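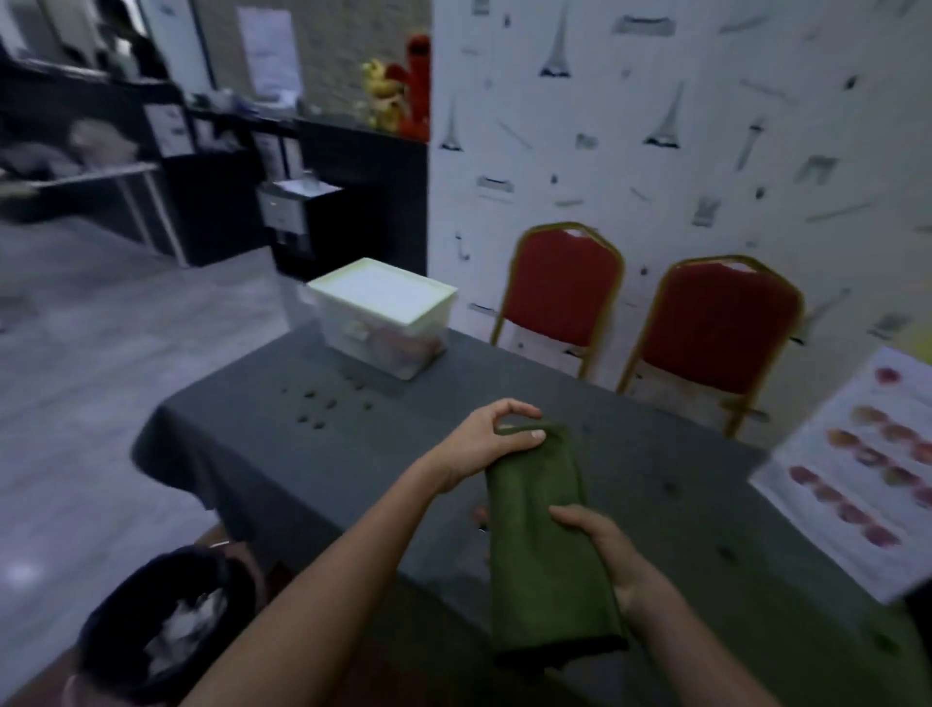

Is there any point to the upright fold for small towels?

Posted in Cleaning & Laundry by ustard_flats
4 replies promised, 3 posted, 1530 views

I help run a function room that gets used for lunches, kids' parties and the odd craft afternoon. We own a stack of small cloth towels, mostly olive green, that get used for hands, spills and wiping down. For years they were folded in half, folded in half again and piled up. When you needed one you took the top one. It worked.

Then somebody went on a course run by an outfit called Rarcombe, and now every towel has to be folded long, into a narrow rectangle, and then stood on edge in a row so you can "see the whole collection at once." I have seen the whole collection at once. It is green towels.

My problem is that I can't get them to stay up. I fold on the table, lift the towel, hold it up by the top edge, and it hangs beautifully for as long as my hand is on it. Let go and it slumps. The handout says a properly folded towel "will stand by itself as a sign that the fold is complete." Mine are apparently never complete. I've tried folding tighter, folding looser, smoothing it with the side of my hand, and pressing on it with a heavy book. The longest one stood was 30 seconds, and I think it was leaning on something.

Two things I'd like to know. First, is this a real method that people use for thin towels, or did it get invented for thick ones and stretched to cover everything? Second, does the surface matter? I'm folding on a table with a dark gray cloth on it, and the cloth drapes off the side and shifts when I drag anything across it. It also has a bunch of small dark spots on it, which is a separate annoyance. If anybody knows how to work out what they are without sending the thing off to be cleaned, I'm listening.

Please don't tell me to buy dividers. I've been told to buy dividers.

tullwood_linens
Member, top 30 in Cleaning & Laundry

I folded for a hotel laundry for a long stretch and I share your suspicion. We never stood anything on edge. Linen went on a shelf in flat piles with the fold facing out, and you could count a pile by running your thumb down it. Standing towels up is a drawer method. In a deep drawer a pile hides whatever is at the bottom, so turning everything on its side makes sense if the things in there are all different. If they're all the same green towel, I don't see what you gain.

That said, you asked how to make it work, so here is what I know.

The long rectangle is where you should stop and look, because it's only the halfway point. A long narrow strip of cloth will not stand up. Too tall, too floppy, nothing at the base. What you want is to take that strip and fold it again in thirds, from one short end, so you finish with a squat block. Put the folded edge down and the loose edges up. If your handout leaves that step out then the handout is bad, and I would guess that's the whole of your trouble.

If the block still slumps, the towel is too thin. Try four folds where you had three. Past that you're rolling, and you may as well roll.

On the surface, yes, it matters a bit. A loose cloth moves with the towel, so your edges drift apart while you're smoothing and you end up with a crooked strip. Push the tablecloth back and fold on the bare table if you're allowed to. I would not use a book. Your forearm does the same job.

For the storage itself, you don't need dividers. Any box with straight sides that's close to the height of the block will do. Those cloudy plastic ones with the snap lids are fine. Fill it fairly full, and the towels hold each other up. That's the secret of every tidy drawer photo you have ever seen – they're packed in. Take three out and the rest fall over.

I wouldn't bother, personally.

bognar_at_home

It is a REAL method and it works if you do it with care. I do all of mine this way, towels, tea towels, pillowcases, and they all stand. The trick is you have to smooth the air out between every fold and go slowly. A lot of people rush. Also iron them first.

For the spots just use baking soda.

ustard_flats

Thank you both, though I am not ironing cleaning towels. I want that on the record.

I went back to the handout after reading the first reply. There is a second fold. It's on the back of the sheet, under a paragraph about gratitude, with a drawing the size of a postage stamp. So I was holding up a half-folded towel and waiting for it to stand, which explains a good deal.

With the extra thirds it does stand, on the bare table, if I'm gentle. On the cloth it goes over as soon as I lean on anything. I'm still not convinced we've gained anything except more minutes per towel. A flat pile takes me no time at all.

As for baking soda, which kind of spot is that meant for? Grease, ink, candle wax, tea? I don't know what these are, and I'd rather not rub paste into a dark cloth on a guess.

rarcombe_road_hall

I can help with the spots, maybe. We have dark tablecloths in our place too and they show everything, which goes against what the seller told us.

Before you use any product, work out what kind of mark you have:

Scrape one very lightly with a fingernail or the edge of a spoon. If something lifts, you have wax, glue or dried food sitting on top. Get as much off dry as you can before any water goes near it.

Dab one with a white cloth and plain cool water. Press, don't rub. If color comes off on the white cloth, look at the color. Brown is usually tea, coffee or sauce. If it comes off the same gray as the tablecloth, stop, you're lifting the dye.

If water does nothing at all, try a drop of dish soap on a single spot, leave it for a few minutes and dab again. Grease looks darker than the cloth around it and often fades with soap where it ignored the water.

If none of that changes anything, check whether they're stains in the first place. We spent most of a September afternoon treating "stains" on one of ours that were tiny burn marks. You can feel those with a fingertip, they're slightly hard or slightly thin.

I would skip baking soda on anything dark. It left us with a pale patch that took two washes to get rid of. It may be fine on white cotton. I've seen it recommended for every mark known to man, and I have my doubts that one powder can fix all of them.

Also find out what the cloth is made of before you decide on hot water. A lot of function-room cloths are polyester, and hot water can set a grease mark in those so it never leaves. Start cool. You can always go warmer on the next try.

On the folding, I agree with the laundry person. We tried the standing-up thing in a big tub and it lasted until the first busy lunch. People pull one out with a damp hand, two more come with it, and whoever is nearest shoves them back in any old way. By the end of the day it was a tub of crumpled towels, the same as it always had been. If you're the only one who ever opens the box, it might hold up. If it's shared, go with flat piles and put the clean ones at the bottom so the same few don't get worn to threads.

ustard_flats

Scraped one, nothing lifted. Dabbed it with cool water, nothing. Dish soap is on it now and I'll check after lunch.

Towels are going back to a flat pile. If there's an objection I'll offer to let the objector do the folding.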